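Tickets are live for the Cornwood reunion night, and the cast is (almost) all coming!

If you've been reading this newsletter since the beginning, you know how long we've been hoping for this one. Salim Kimaro and Faith Kirui will be back on the same stage in January for the first time since the last season of Cornwood wrapped, and they're bringing Maribel Mamani with them. Three of the original leads, one long evening, and a screening of the two-part finale on a proper big screen. I may have shouted when the email came in.

The night is being held at the Tanui, which has had its balcony reopened and can now seat 2,433 people. Doors are at 6 p.m. and the first half of the finale starts at 7. After that there's a break, then the second half, then the talk. Faith has asked for the talk to come last so that everyone can speak freely about the ending, and if you've somehow avoided finding out who was living in the lighthouse, please, please stay off our message board until then.

Salim has been wonderfully open about the show lately. He told us last month that he kept Inspector Dole's raincoat for years and finally gave it to his nephew, who wears it to walk the dog. He also said he'd never watched the finale all the way through. "I saw my own bits and then I went to make dinner," he said. "Faith still brings it up." So there's a good chance he'll be seeing the second half for the first time, sitting right there with the rest of us!

Maribel is flying in between shooting days on Hakatcombe, her new drama, and she'll have to leave straight after the talk. She won't be signing in the lobby, but she has signed 200 copies of the reunion poster ahead of time, and those will be at the merchandise table from 6 p.m. They're one per person and I'd get there early.
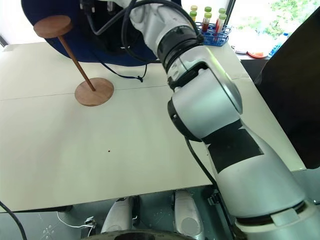

White and silver robot arm at a white tabletop.

Now, the one gap in the lineup. Thư Châu can't make it. She's on stage that same week in Livent, a two-hander that has been getting lovely notices, and there's no understudy for her part. She has recorded a message for the evening, and from what I hear it runs a good deal longer than anyone asked for and includes a full impression of Salim losing his temper with a seagull. I can't wait.

Sharon Mfinanga, who wrote 2 of the best-loved episodes (yes, including the power cut one), will be hosting the talk. She's reading every question that comes in, and we've had 3,836 of them so far - more than we got for the last three events put together. She'd like a few more about the early episodes, as nearly everybody has asked about the ending or the kiss on the ferry. If you've ever wondered about the pilot, the first title sequence or why Faith's character changed her accent after episode three, send it in.

Members can book now using the code in the welcome email. General booking opens at 10 a.m. on the first of the month. Balcony seats are the cheapest, and the view from the front two rows up there is great (I went and sat in them). If you need a step-free seat or a companion ticket, write to the box office directly and they'll sort it out before general booking begins.

Fancy dress is very welcome. Faith says she'll be judging the raincoats.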